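The Cupboard Under the Sink Does Not Need a System 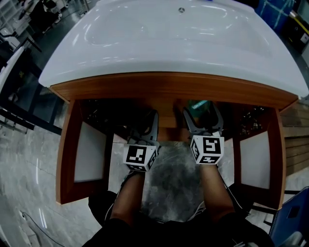
Photo: Tirta Sinaga

I have been told, by more than one article and at least one relative, that the space under the bathroom sink is "wasted potential." I read that phrase in October while sitting on the edge of the tub looking for a new toothbrush head, and I have been annoyed by it ever since.

We have an ordinary vanity. White ceramic top with the basin built in, orange-brown wood-grain cabinet underneath, white side panels. It came with the place in Cletdale and I have never loved it. The color makes me think of a dentist's waiting room. But it holds up the sink, and the inside is where everything goes that we don't want to look at.

The trouble with the inside is the plumbing. Every organizing guide I looked at showed a clean white box with a shelf in it, and I would like to know where those people keep their pipes. In mine there are metal fittings on the left and more metal fittings on the right, and it's dark enough in there that you find most of them with your knuckles. Whatever you put in has to fit around that. A shelf can't go straight across. A drawer can't slide.

So naturally there are products for it. The one Juwita Santoso sent me was the Flinura, an "adaptive under-basin organizer" with slats you can take out to go around the trap. The page had 2,461 reviews, and I read a good many more of them than I should admit. A lot of the happy ones were written the day the box came. I don't care how a rack looks on the day the box comes. I want to hear from the person who had to get a wrench in behind it.

Juwita swears by hers. I went over to look at it and it is, I'll grant you, very tidy. It is also holding three kinds of cotton pad. She bought the rack and then she bought things to put on the rack, and when I said so she told me I was being sour, so we had tea and talked about her sister.

I did buy one thing. It was a Wukska tension bar, which you wedge between the sides so spray bottles can hang off it by their triggers. I lasted 2 weeks with that. It slid down a bit every time I took a bottle off, and one morning the whole lot came down on the floor of the cabinet while I was brushing my teeth. Maybe I put it in badly. The instructions were a drawing of a hand and an arrow. It's in the garage now with the other bar, the one that was going to fix the coat closet.

After that I did what I should have done first and took everything out. I put it all on a towel in the hall and made myself count, and there were 19 things under that sink. I'd have guessed eight. Some of what I found:

Two half-used tubes of the same grout sealer
A sponge still in its wrapper
A hair dryer nozzle for a hair dryer we gave away
Drain hair catchers, the wrong size, bought twice
A bottle of Achari floor cleaner that says it's not for use on tile, and our floor is tile

I kept seven. The rest went in the trash or to the garage, except the Achari, which is on the back step while I find out where you're supposed to take it. The county website says one thing and the label says another.

Then I wiped the base down and put the seven things back in. No bar, no slats. Toilet cleaner and the brush refills on one side, spare soap and paper on the other, and nothing pushed up against the valves. I can shut the water off without moving anything, which I tested, twice, feeling fairly pleased with myself.

I know how this goes. Somebody will write and say the Flinura changed their mornings, and good for them. Somebody else will tell me about the 3,000 square foot house they moved into and how the bathroom has a linen tower. I don't have a linen tower. I've got a cabinet with a sink in the top of it.

What bothers me is the order people do it in. You get told the cupboard is a mess, and then you get shown something to buy, and the bit about getting rid of the dead hair dryer nozzle is a line at the bottom if it's there at all. I understand why – there's no money in telling me to throw out a nozzle. I still think it was most of the job.

A fair point against me is that it has only been a few weeks. Tirta already put a second shampoo in there, behind the soap, and claims it was on sale. I've left it for now. I'm also not convinced the shutoff on the right isn't a bit stiff, so I may be back on the floor with a flashlight before Thanksgiving, and if anyone knows whether you're meant to oil those or leave them alone, please tell me in the comments.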